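Home Guides Reviews Forum Contact

Varkeo Two-Arm Set-up Guide
Section 8: Your first folding session
Lorraine Furnival, 3/18/20

Okay, the arms are bolted down, the Givar software talks to both of them, and you're itching to hand over the laundry. Me too! I'll be straight with you, though: machines can't really do this chore yet. Mine manages a towel nicely and a T-shirt on a good day, and I still fold the fitted sheets myself (badly). Go in expecting a slow, slightly daft helper and you'll have a lovely time.

1. Pick a plain, padded surface in a colour that's nothing like your clothes. Grey has been my favourite, and a bit of give in the cushion lets the fingers get under a hem.

2. Put down one garment. Just the one! A whole basketful and it'll grab a sock along with your sleeve.

3. Open both grippers and run the Killosau check from the main menu. It takes 285 seconds, so go put the kettle on.
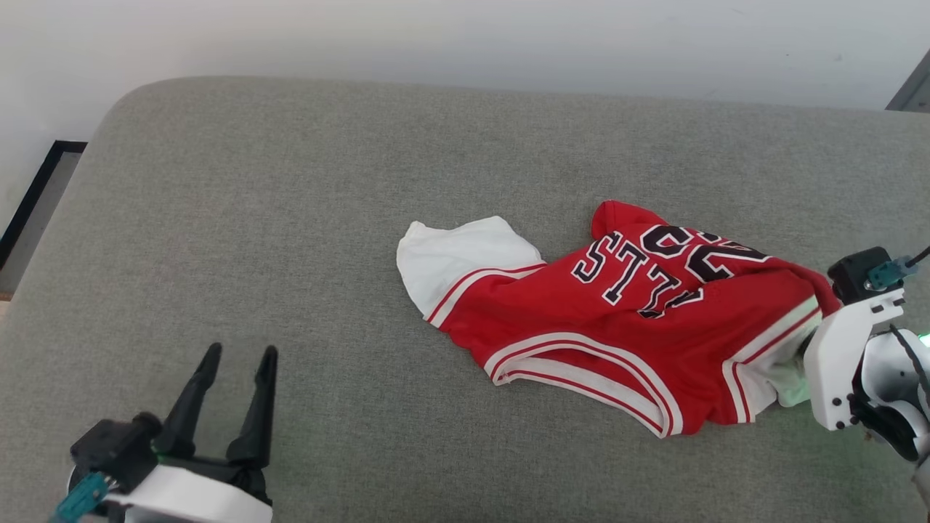 4. Choose "Find edge" and let one arm take hold before you ask anything of the other. I used to start both together and got a tug-of-war every time.

5. Once the first grip is holding, press "Spread". You get 3 tries before the program stops and beeps at you. If it gives up, shake the thing out yourself and go back to step 4.

6. When it's more or less flat, press "Fold" and keep your hands to yourself until both arms are parked.

Note: Sports jerseys are much harder than tees. Slippery cloth slides over itself, and big printed numbers seem to throw off the edge finder on mine. I leave them for last, or for me.

Caution: Keep drawstrings, scarves and long hair well clear of the wrists. If a cable snags, hit the red stop button first and untangle second.

Caution: Nothing with zippers until you've done the Villaseñor finger pads in Section 9. I scratched a perfectly good set in May being impatient.

If the right arm drifts between folds, redo the Killosau check and carry on from step 4.

3 comments | 8 shares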